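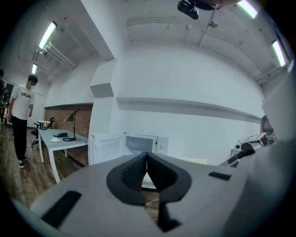
February, 3:30 p.m.

Notes by Ilze Toom

I said I'd keep these short and then we talked for an hour, so sorry in advance. Everyone from the Vuda group was there apart from the Corovcombe people, who dialed in late and missed the first item (I've put more detail in that bit for them).

1. Last meeting's notes
Fine as they were, except I had the wrong grip width in the table. Fixed now.

2. Hand-held demos vs. teleop
This was the big one. We now have 1,840 demos recorded with the hand-held gripper, all of them pick-and-place, and I trained the same policy on those and on the older teleop set, cut down to the same size. On the kitchen tasks the hand-held policy got 47 out of 60 trials. I was really happy with that! The teleop one got fewer, but I ran it on a different day with a different table height, so I don't want to quote the number until I've rerun it. Montoya asked whether the gap could just be the table. Yes, it could. That's why I'm rerunning it.

Bostville's question was about the wide lens. They think the policy is leaning on the background – walls, lights, whoever is standing nearby – and that we'd see it fall apart in a new room. I think they may be half right. When I cropped the view down to the middle before training, the failures changed: fewer wild reaches, more missed grasps at the last inch. We argued about this for a good while and didn't settle it. What we did agree on is a proper test, with the full view and the cropped view trained on the same demos, then both run in a room neither has seen.

3. Latency
Short item, but it matters. The gripper width signal lags behind the video, and I had been correcting it with one fixed offset for everybody's recordings. Montoya showed that the offset drifts over a long session. Their fix is to do the open-and-close calibration at the start and the end and stretch the timing between the two. I tried it on a handful of sessions the night before the meeting and the jaws closed when they should, so we're switching over. Old sessions with no closing calibration stay in the set but get tagged.

4. How we score a trial
We had 4 different ideas of what "success" means, which explains a lot. From now on the object has to be released and stay put until the arm is back home. Nudging it into place counts as a fail. I'll rescore my own trials from the videos, and yes, my nice number may drop a bit.

5. Who's doing what
Me: teleop rerun at matching table height, plus rescoring.
Montoya: write up the calibration steps and send the script around.
Bostville: train the cropped and full-view policies.
Corovcombe: find us a room for the test and send the table measurements before we pack anything.

We ran out of time for the data format question, so it goes first next time.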